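October 2023 – sewing room notebook, Cunolden workshop

Back to the folding question, which I had promised myself I would settle in June and of course did not. The Plarna order is for 27 pieces, all to be folded flat and tissue-wrapped, and I would dearly like them to come out of the box looking as though somebody cared about them. Tried the long table by the window first, then moved to the other one, where the light is kinder to my eyes.

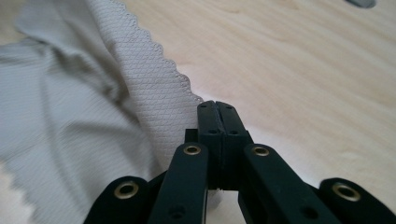
Trimmed garments have always been the slow ones for me, and I say that with real affection for them! A plain hem you can square up with the side of your hand, but a trim wants coaxing. With the light gray one lying crumpled on the table like that, I would begin at the lace edge and get it lying straight before touching the body of the fabric. My old habit was to start from the shoulders, and I always ended up chasing a ripple down to the bottom – maddening. Two folds in from the sides, then one up, is still my favorite for the Fraser boxes. The Sastisska ones are shallower and may need a fourth fold, so please try one before doing the whole stack.

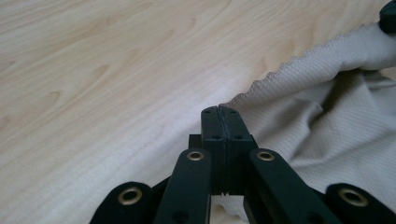 Light gray-beige cloth on the pale wood table, corner at upper right pressed or held.

Still to do: more tissue (we are down to 2 packs), and find the good clothes brush, which has wandered off again. Will write up the shallow box next time.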